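Workshop > Storage & Sorting > Cables
Print this page | E-mail this page

A box with dividers beats a drawer

Anyone who has kept old computers for parts ends up with the same thing, a heap of power supply cables with the temperament of wet spaghetti. Cardboard dividers will fix most of it, and they cost nothing if you know somebody who drinks.

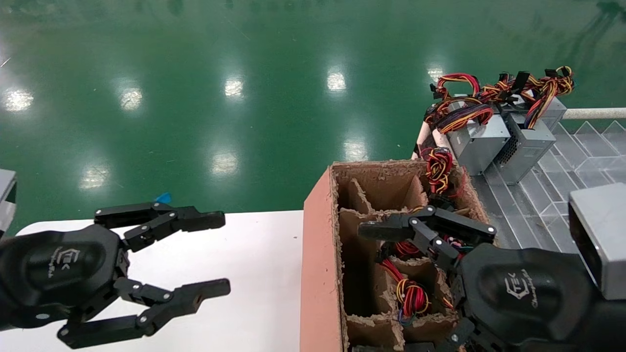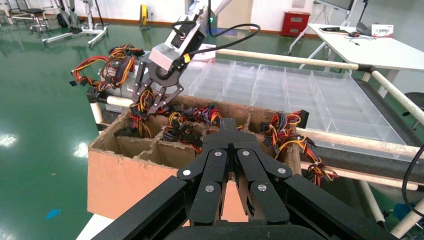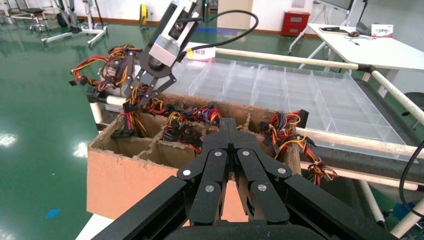
Power supply wiring and a divided cardboard box.

Iolanda Macedo

I held out against this method for years. My system was a drawer, and the system's one rule was that you shut the drawer fast before anything got out. Then one September I needed a single drive cable, pulled, and got the entire contents as a sort of bouquet. By 20 minutes in I was on the floor with a flashlight in my teeth, swearing at a connector.

The box. Get one with the dividers still in it. Wine and glassware boxes are the usual source, and the movers will give you theirs if you ask before they flatten it. Cut the walls down so your hand can reach the bottom of a compartment without your sleeve going along. Use a fresh blade and a metal ruler. If you saw at it with a bread knife you will get a furry, ragged edge, and the box will work exactly as well, so please yourself. I have a bread-knife box. It has outlived two good ones.

One bundle, one hole. That's the entire rule and you will break it by the weekend. The trouble with power supply wiring is that it's springy, and a bundle that looked settled will climb out and put a leg over the side. Fold it back on itself in lengths a little shorter than the compartment is deep, put the fold at the bottom, and leave the plugs on top where you can read them. Don't wind it around your hand. It comes off as a coil, and a coil wants to be a bigger coil.

Take bundles out straight up. Pull sideways and the plug latches grab the neighbors, and now you're moving the whole street. Hold the one you want well below the plugs, lift, and if something comes along with it, stop and unhook it there over the box. Shaking makes it worse. I've tested this thoroughly.

Ties. Hook-and-loop strips, every time. I bought a bag of 2000 small plastic zip ties from Trolby because it was cheap per tie, and I expect to be buried with it. They have to be cut off, and sooner or later you'll nick a wire. One strip per bundle, in the middle, not too tight.

Leave the wired-in ones alone. If the cables come straight out of the power supply, they live with the supply. Stand the unit on a shelf, fold its cables, strap them once and walk away. Don't snip them off to make things neater. And don't open the case, as there are parts in there that can hold a nasty charge long after it's unplugged.

Now the part people skip, and it's the one that costs money. Loose cables from modular supplies do not swap between makes, and not always between models of the same make. The plug may fit beautifully. The wires behind it may be in another order, and you find out when your drive dies. I had an Orkon lead and a Minami lead in one compartment, looking like twins, and lost a perfectly good disk. Put masking tape on each bundle with the maker and the model, and write it the day the cable comes off. If you can't say what a cable belongs to, it goes to electronics recycling. Yes, even the nice one.

Small stuff goes elsewhere. Screws, adapters and jumpers sink in a cardboard compartment and get under the dividers. A clear plastic tray with a grid in it is the thing, kept right next to the box. Mine is a Bukora with 47 compartments. I'm told it was meant to have 48.

If the dividers go soft, run packing tape along the top edges. If the bottom goes soft, you've put a power supply in there, and you know you shouldn't have.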